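# Notebook, February, chores track

Started 9:40. Coffee machine on our floor is broken again, so I write this with tea.

Raimo Nieminen asked me last week for a short answer to the question from Oksanen: can a machine do the clearing of a table yet, in a home or in a small workshop? They don't want a paper. They want to know if they should put money in it this year. I promised him a page. My short answer today is "some parts, slowly, and with a person near", but I want to write down why I think so before I make it shorter.

We use chess pieces as the stand-in for small household things. I was against this in the beginning. A chess piece does not look like a teaspoon or a screw. But the task has the same difficult points: the objects are small, they stand close to each other, some of them are tall and fall easily, and the place where you must put them down is also small. If the arm can't tidy up a board, I don't believe it will tidy up a workbench. Everything in this entry is in simulation. The real table comes later, when the Cemell people have answered about the mounting plate.

Set-up for today:

- room: tiled floor, plain walls, wooden table
- arm on the table, two-finger gripper
- board with few pieces, number and place of pieces changed between scenes
- controller: Jivance planner, our own grasp scoring (working name Muta)
- 300 episodes planned, time limit as before

I looked through the renders before starting the long run, as I always try to do. Last month I did not do it and lost one night to a board that was floating a little above the table. 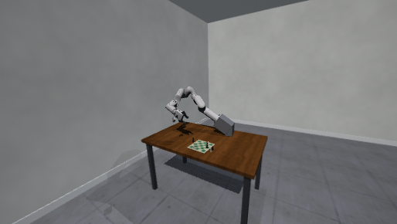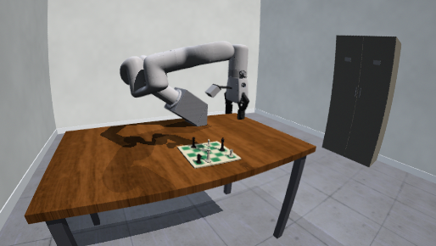
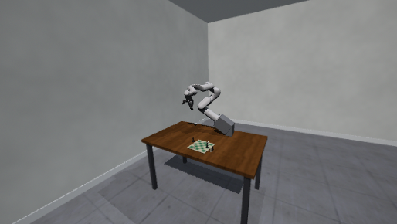
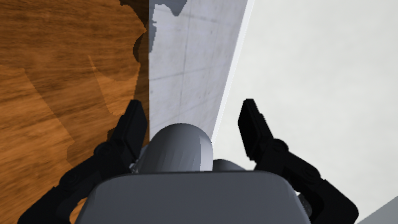 11:15. Long run started. While it is going, some thoughts on what we should measure.

The success number alone is not good for Oksanen. In the old report we wrote only "picked and placed". But a person who comes home and finds the table half cleared, and one glass lying on its side, will not say that the machine succeeded in half. For them it is worse than if nothing was done, as now they must also dry the table. So I want to have three columns: placed correctly, not placed but nothing disturbed, and something disturbed. The third one should count heavily. I will ask Raimo how heavily. He has more feeling for what customers forgive.

Also the time. My mother clears the breakfast table in the time our planner needs to decide on the first grasp. This I can accept, if the machine does the work when people are out of the house. In a workshop it is different. If a man waits beside the bench for his turn, every second is seen.

12:50. Stopped the run at episode 2. Wrong config file, it still had the old gripper opening. My mistake, I copied from the wrong folder. Started again with seed 501.

15:30. Run is finished. First look only, no statistics yet:

1. Pieces standing alone: good. The approach from straight above works, and I saw very few bad grasps.
2. Pieces near the edge of the board: acceptable, but the arm takes long ways to reach them. The planner is too afraid of the table surface. I think the safety margin is set too big.
3. Two pieces close together: bad. The fingers come down and the outer side of one finger pushes the neighbor. This is the typical "something disturbed" case. Turning the gripper by 90 degrees before going down would help in many of them, and our scoring does not give any bonus for it.
4. Short pieces behind tall ones: the estimate of height is often wrong, and the gripper closes above the piece. Nothing is disturbed, but nothing is picked either. Then it tries the same again, and again, until the time is out. It should give up on that piece and take another one first. A child would do so.

Point 4 is the one that interests me most for the household question. The arm is strong enough and exact enough. What is missing is that it notices its own failure. I would trust a slow machine which says "I could not take this one" much more than a fast machine which goes through the same motion until somebody turns it off.

For the workshop I am more positive. There the things are known, you can put them in fixed trays, and the light stays the same. Sorting of small parts at the end of a shift, yes, I think this can be tried with the real arm still this year. The kitchen table, no. Not without a person who looks at the result.

To do:

- [ ] add finger clearance to the Muta score
- [ ] after 2 failed grasps on one piece, go to the next one
- [ ] lower the table margin, check that there is no contact
- [ ] send the three-column idea to Raimo
- [ ] rename the config folders so that I can't take the wrong one
- [ ] ask Cemell again about the plate

16:40. Raimo came by and read this over my shoulder. He agrees about the third column, but he wants the word "disturbed" explained with pictures of real cups and not with chess. Fair. I will look tomorrow if we have any cup models which are not too heavy for the renderer.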